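Can a robot do my chores yet?

I've been asking this since I was a kid who hated folding socks, and this August I finally got to spend a whole afternoon watching machines try. I came home buzzing!

The shop was Clerau, which does small household robots and a bit of light factory work on the side. They had an arm running on their Orau software, and the job was putting things away: pick an item up, find its spot, let go, do it again. Anyone who has emptied a dishwasher knows the drill. They told me it had gone through 1,059 pickups since spring, and that the last 200 were the good ones (I loved that they said so).

The gripper is where I lost most of my afternoon. I expected something like a hand. What I got was a big dark gray housing with a knurled band along its lower lip, little pegs poking down below it, and a long, flat, nearly black finger with scuffs on it. I could have stared at that finger for an hour. So much of a chore comes down to those last few inches between the tool and the thing!

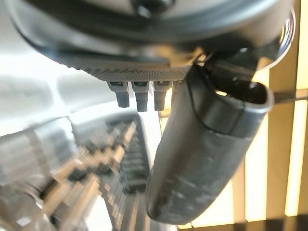

What it can do, and what it can't

Hard stuff with a clear shape: yes, and nicely. Cups, boxes, jars with the lid on. I watched it put away 3 mugs in a row and wanted to clap.

Soft stuff is another story. A dish towel took it four tries, and the fourth one ended up in a heap I'd have been scolded for as a kid. Bags are bad too. And it's slow, slow enough that I got through a coffee while it cleared one small tray.

Still, I saw a demo of the Flestano arm a few years back and it couldn't manage a mug at all, so I'm hopeful. I've put $500 in a jar marked "robot" and I'm not touching it. Next time I want to see one try a fitted sheet.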